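Ticket 4000: items from first aid kit and tabletop baskets not going back where the list says
Site: Winham, ground floor
Raised by: Jummai Wike
Assigned to: Joaquim Rebelo
Priority: low
Status: closed

Jummai Wike
The tidy list for the wooden table doesn't match what people find when they get there. Three separate messages this week asking where the small things go. The list says "small items in basket" but there are two baskets on that table, a yellow one and a black wire one, and it doesn't say which. It also says "kit at back left" and there has never been room for it at the back left. Can someone either change the list or change the table?

Joaquim Rebelo
Picked this up. Which version of the list is on the wall? There should be a revision from July with the basket line corrected.

Jummai Wike
The one on the wall is the old one. No revision mark at the bottom. The shared folder has two files with nearly the same name and both say "basket" without a colour.

Joaquim Rebelo
Found them. The corrected one was saved under Birkwood by mistake, so Winham never got it. Birkwood has only one basket per table, so over there the wording makes no difference. I have moved the file across, but I don't want to print it until I know how the table is laid out now. Mareike, can you say what is where before anything is moved?

Mareike Stüber
I left everything as I found it. The first aid kit is at the back, roughly in the middle, and the grey and white pouch is to the right of it, lying at a slant. The yellow basket is near the centre and the black wire one is at the front left. There are also loose bits at the front right that don't belong to anything on the old list. 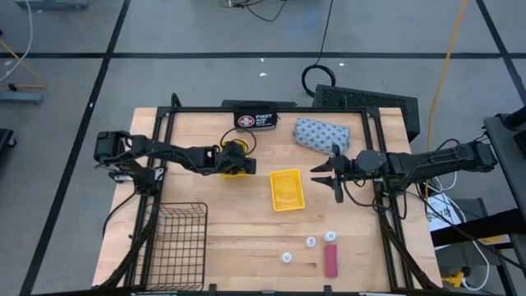 Table at Winham before changes. White caps and pink block at front right, no place given for them on the list.

Joaquim Rebelo
Thanks. Going through it against the corrected list:

First aid kit: list says back left, table has it back centre. Suggest we change the list. Back centre is easy to reach and it has the red emblem facing up, so people will spot it.

Patterned pouch: not on the list at all. Does anyone know what is kept in it?

Yellow basket: list says "centre". Fine as it is.

Black wire basket: list says "front". Needs "front left" to be clear.

White caps: not on the list.

Pink block: not on the list. Is it an eraser or a sponge? I can't tell from the picture and it matters for where it goes. Erasers go with the stationery, sponges go back to the sink.

Mareike Stüber
I didn't pick it up, sorry. Will check next time I'm down there.

Ayodele Amadi
The pouch is mine to answer for. It holds the spare plasters and tape for the kit, the ones that don't fit once the kit is zipped. It should stay next to the kit. Please don't put it in either basket, the last time that happened we ordered a second lot of plasters from Partanen because we thought we had run out. Order 217 if anyone wants to look it up.

Joaquim Rebelo
Noted. Pouch to be listed as "to the right of first aid kit".

Jummai Wike
And the caps? Those are what most of the messages were about. People put them in the wire basket, then someone else takes them out again.

Joaquim Rebelo
What size is the grid on the wire basket? If a cap can drop through or get wedged, that settles it.

Lawal Ajayi
Tried it this morning with one of the caps. It doesn't drop through but it does sit in the gap and you have to push it out from underneath. The yellow one has slots in the sides only where it matters, and a cap laid flat on the bottom stays put. I'd say caps in yellow.

Also checked the pink thing. It's an eraser. It has pencil marks on one end.

Joaquim Rebelo
Good, thank you. Changes made to the list:

1. First aid kit, back centre, emblem up.
2. Patterned pouch, to the right of the kit. Not in a basket.
3. Yellow basket, centre. Small white caps go in here.
4. Black wire basket, front left. Eraser and other stationery go in here.

The front right corner is to be left clear at the end of the day. I've added that as a separate line.

Revised list saved in the Winham folder, dated 2024-05-26. Both older files are now in the archive folder. Jummai, could you print it and take the old one down?

Jummai Wike
Printed and up. I used the large type so it can be read from the other side of the table. The old one is in the recycling.

Ayodele Amadi
Can "patterned pouch" be changed to "grey and white pouch"? There's a striped one in the cupboard and someone will ask.

Joaquim Rebelo
Changed. Jummai, that means one more print, sorry.

Jummai Wike
Done. No messages about baskets since the new list went up. Happy for this to be closed.

Joaquim Rebelo
Closing. The Birkwood list still has the old wording for the kit, raised separately as ticket 4026.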